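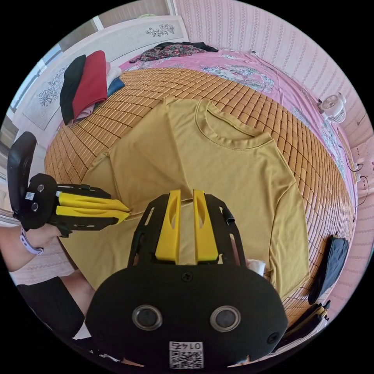 대나무 자리 위의 겨자색 반팔 티셔츠. 앞면이 위, 왼쪽 어깨와 소매 쪽은 접혀 있음.

8월 3일 (월) 작업 노트
여름옷 접기, 침대 위 작업면

지난번까지는 작업실 재단대에서만 접어 봤고, 이번에는 실제 집에서 빨래를 접는 자리로 옮겼다. 침대 위 대나무 자리다. 작은 대나무 조각을 줄 맞춰 엮은 종류. 재단대에서 나온 순서가 여기서도 통하는지 보는 것이 목적이고, 속도는 재지 않았다.

작업면
자리는 매트리스 위에 그대로 깔았다. 손바닥으로 누르면 조각 사이가 벌어졌다 닫히는 느낌이 있고, 체중을 실으면 그쪽으로 옷이 흘러내린다. 침대에 걸터앉아 접을 때 제일 심하다. 엉덩이 쪽이 꺼지니까 밑단이 몸 쪽으로 끌려온다. 무릎을 꿇고 올라앉는 편이 나았는데 오래는 못 한다.
좋은 점은 면 저지가 조각 줄에 살짝 걸려서 펴 놓은 모양이 유지된다는 것. 재단대는 표면이 매끈해서 소매를 펴면 몸판이 같이 돌아갔는데 여기서는 그런 일이 적었다. 나쁜 점도 같은 데서 나온다. 옷을 밀어서 위치를 잡으면 뒷판이 따라오지 않고 앞판만 움직인다. 위치를 바꿀 때는 밀지 말고 들었다 놓을 것.
조각 줄이 직선이라 밑단 맞추는 기준선으로 쓸 만하다. 다만 자리 자체가 침대와 비뚤게 깔려 있으면 소용없으니 먼저 자리부터 바로잡는다.

겨자색 티셔츠
둥근 목에 골지 시보리. 앞면을 위로 두고 시작했다. 작업실 순서는 뒷면을 위로 두고 양옆을 접는 것인데, 앞면이 위일 때 목둘레가 제대로 누웠는지 보기 쉬워서 펴는 단계는 앞면으로 하고, 다 편 다음에 뒤집기로 했다.

적어 둔 순서:
1. 어깨 양쪽을 잡고 내려놓는다. 털지 않는다.
2. 왼쪽 소매 먼저. 접힌 소매 안에 손을 넣지 말고 겉에서 소맷단을 잡아 바깥으로 뺀다.
3. 어깨 솔기를 손가락으로 눌러 목에서 소매 쪽으로 한 번 쓸어 준다.
4. 목 시보리 정리. 당기지 말고 눌러만 준다.
5. 밑단 양 끝을 잡고 조각 줄에 맞춘다.
6. 뒤집어서 양옆을 접는다. 접은 폭 235mm.
7. 밑단에서 위로 2번 접는다.

3번을 빼먹으면 6번에서 어깨 부분이 두꺼워지고, 쌓았을 때 그쪽만 올라온다. 처음에 두 번이나 그랬다. 4번은 순서를 앞으로 당겨도 차이가 없었다.
어깨가 접힌 채로 반대쪽 소매만 펴 놓으면 얼핏 다 편 것처럼 보인다. 왼쪽을 다시 볼 것. 나도 한 번 그대로 뒤집었다가 처음부터 다시 했다.

폭 235mm는 Arnadholm 서랍에 맞춘 치수다. 그 서랍에 안 넣을 거면 지킬 필요 없음. Nahom Seyoum은 이 폭이 반팔에는 넓고, 소매가 안에서 한 번 더 꺾이지 않으니 그건 괜찮다고 했다. 나는 넓은 쪽이 낫다고 본다. 좁게 접으면 앞판 가운데 세로 주름이 두 줄 생기는데, 입었을 때 그게 제일 눈에 띈다.

접어 쌓은 옷
머리맡 쪽, 꽃무늬가 있는 흰 헤드보드 가까이에 쌓았다. 분홍이 맨 밑이고 검정, 빨강, 흰색, 파랑이 같이 들어가 있다. 색 순서는 정하지 않았는데 다음에는 정해 두는 게 좋겠다. 흰 옷을 빨강 바로 옆에 두는 건 습관상 마음에 걸린다. 물 빠짐 문제라면 세탁 때 이미 끝난 일이지만.
침대 위에 쌓으면 더미가 매트리스 꺼진 쪽으로 기운다. 더미를 만들 거면 의자나 바구니로 바로 옮기는 게 맞다. 헤드보드에 기대어 두는 건 임시방편이고, 맨 밑 옷을 빼려면 결국 다 무너진다.
대나무 자리 너머에는 꽃무늬 분홍 시트가 그대로 드러나 있다. 어두운 꽃무늬 천 하나는 머리맡에 뭉쳐 둔 채로 아직 손을 안 댔다. 얇은 천은 자리 위에서 어떻게 되는지 따로 봐야 한다. 조각 모서리에 올이 걸릴까 봐 걱정이다. 걸리면 그 칸은 마스킹테이프로 막고 계속한다.

Poltura 접기판과 비교
작업실에 있는 Poltura 판을 가져와서 같은 티셔츠로 3번 해 봤다. 판을 쓰면 폭은 정확하게 나온다. 문제는 침대 위에서 판이 평평하게 놓이지 않는 것. 날개를 넘길 때 밑판이 같이 들썩여서 옷이 안에서 비스듬해진다. 한쪽 손으로 밑판을 눌러야 하고 그러면 남는 손이 하나다. 바닥에 내려놓고 쓰면 멀쩡하다.
손으로 접은 것과 판으로 접은 것을 나란히 놓으면 판 쪽이 모서리는 깔끔한데 어깨는 손 쪽이 더 납작하다. 3번 단계 쓸어 주기 때문인 것 같다. 판에 올리기 전에도 똑같이 쓸어 주면 되는지 다음에 확인.

원단 메모
Uysal에서 받은 면 100% 저지 견본을 같은 순서로 접어 봤다. 티셔츠보다 얇고 가장자리가 말린다. 말린 가장자리는 자리 위에서 더 안 펴졌다. 손끝이 조각 사이 홈으로 빠져서 힘이 고르게 안 간다. 얇은 저지는 자리 위에 면 수건을 한 장 깔고 하는 게 낫다. 수건을 깔면 대신 기준선이 안 보인다.
견본 봉투는 Gunport 상자에 다시 넣어 두었음. 뚜껑에 붙은 목록은 4월 것이라 지금 내용물과 안 맞는다. 누구든 시간 있으면 고쳐 주세요.

빛
창이 머리맡 쪽 옆에 있어서 몸이 어디 있느냐에 따라 옷 위로 그림자가 진다. 겨자색은 주름이 잘 보이는 편이라 문제없었다. 검은 옷은 안 보인다. 검은 티셔츠는 손으로 만져서 주름을 찾는 수밖에 없었고, 접고 나서 형광등 아래에서 보니 등판에 접힌 데가 하나 남아 있었다. 분홍 줄무늬 벽 쪽에 스탠드를 놓으면 나을 텐데 콘센트가 어디 있는지 확인 못 했다.

남은 것
- 뭉쳐 둔 꽃무늬 천 펴기, 올 걸리는지 확인
- 긴팔로 같은 순서. 소매 접는 방향을 먼저 정할 것
- 검은 옷은 낮에 창 쪽으로 돌려놓고 다시
- 더미 옮길 바구니 가져오기 (높이 낮은 것)
- 순서표 3번 문장이 헷갈린다는 말이 있었음. "목에서 소매 쪽으로"를 맨 앞으로 빼서 다시 쓰기
- Nahom에게 서랍 안쪽 치수 다시 재 달라고 부탁함. 235가 바깥 치수인지 안쪽 치수인지 노트마다 다르게 적혀 있다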